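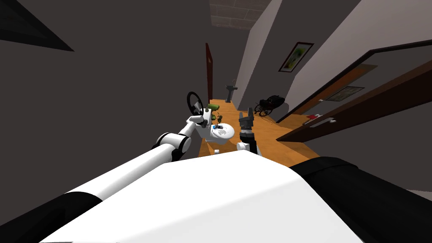

One Flarkico user wrote in to ask why the left arm drifts after a scene reload while the gripper on the right stays put. The arm offset is not saved with the scene. Reset it as follows.

1. Pause the simulation and open the Ramex arm panel.
2. Select the left arm and press Zero Offsets.
3. Set joint damping to 36 and solver steps to 8.
4. Save the profile under a new name. Farnden profiles from 2022 are read-only.
5. Reload the hallway scene and resume.

If the drift returns, reinstall the McPhee plug-in, build 58 or later.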